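Goltell Puzzle Library, support desk
Ticket 1524
Subject: Cube sliding off the round tray, and it won't turn smoothly either
Status: open, waiting on member
Kit: Zorkance cube and tray set, borrowed from the Cakville branch

Opened by member

Hello, and thank you in advance for reading all this, because I know I do go on. We have had the cube and tray set since April and it has been a great favourite at our table, so please don't take this as a grumble! There are two things bothering us and I thought I would put them in the same ticket, as they may well be connected.

The first is the tray. It's the big round black one, and when the cube is put back on it in a hurry it skates across and fetches up against the rim. It did this before, on our old table, but on the new white one the tray itself has started wandering as well, so by the end of a session the whole lot has crept towards whoever is sitting nearest.

The second is the cube. It has become stiff on one layer. The other layers go round beautifully, but the middle one catches partway and needs a proper shove, and then of course it overshoots and you have lost your place. I have tried leaving it overnight in a warm room (my mother's cure for everything) and it made no difference that I could feel.

Reply from the desk

What a lovely clear account, and please never worry about length, we would far sooner have too much than too little.

Attachments, all from the white table:

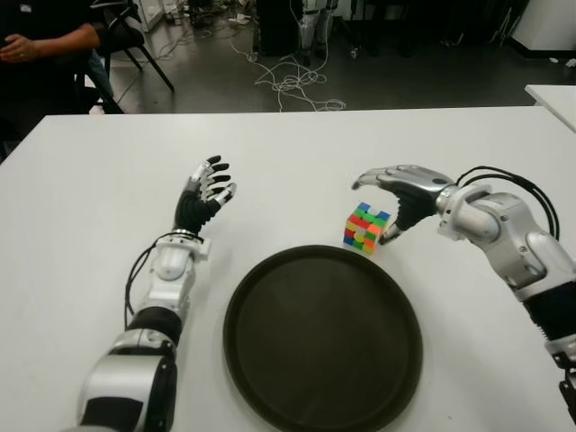
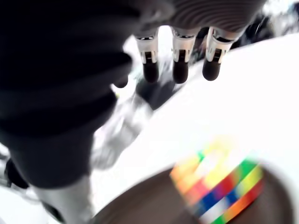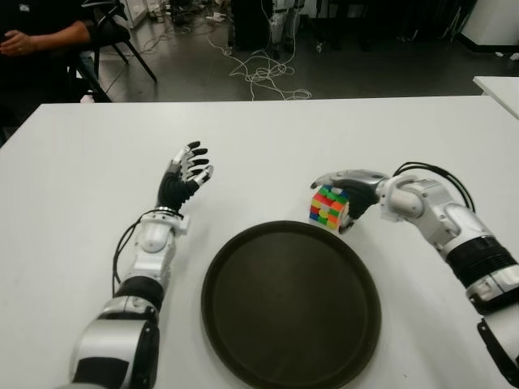

Step 1: Settle the tray

Let's deal with the wandering first, as it's the easier of the two. Take everything off the tray, turn it over and wipe the underside with a cloth that has been wrung out well in warm water with a tiny drop of washing-up liquid. Do the same to the patch of table where it usually sits, then dry both. Polish is the usual villain with a new table, and a very small amount will let a tray travel a surprisingly long way.

If it still moves, cut a piece of that rubbery drawer liner a little smaller than the base and lay it underneath. Please don't glue anything on, tempting as it is, as the set has to go back out to other families after you.

For the cube skating about on top, a circle of felt laid loose in the tray does very nicely. We keep some at the branch and can pop one in the post.

Step 2: Look at the stiff layer

Line the cube up squarely, then turn the sticking layer very slowly a quarter turn at a time and feel for where it catches. If it catches in the same place every time, there is most likely a crumb or a bit of fluff inside. Twist the top layer halfway to an eighth of a turn and you will get a gap you can blow into. A soft, dry paintbrush is good for this too. Please don't use cooking oil! We had a cube come back smelling of chips once and it was never the same again.

If it catches in different places, the tension may want adjusting, and that is a job for our bench.

Member

Right, I have done the washing and drying and I am delighted to say the tray has stayed put through 2 whole sessions. I used a bit of liner from the cutlery drawer as well, so I can't tell you which of them did the trick. Yes please to the felt.

The cube is a little better. I got a wisp of something grey out with the paintbrush, but the middle layer still catches, and having followed your instructions I would say it's in different places each time. Is it worth my carrying on, or should I bring it in?

Reply from the desk

Do bring it in, and well done for your patience. Leave it scrambled, there is no need to solve it first. We will swap it over the counter for one of our Tsang cubes, so you needn't go without while yours is on the bench. Keep the tray at home and I will put the felt in the bag with the new cube.

I'll leave the ticket open until the swap is done. Please quote 1524 at the counter.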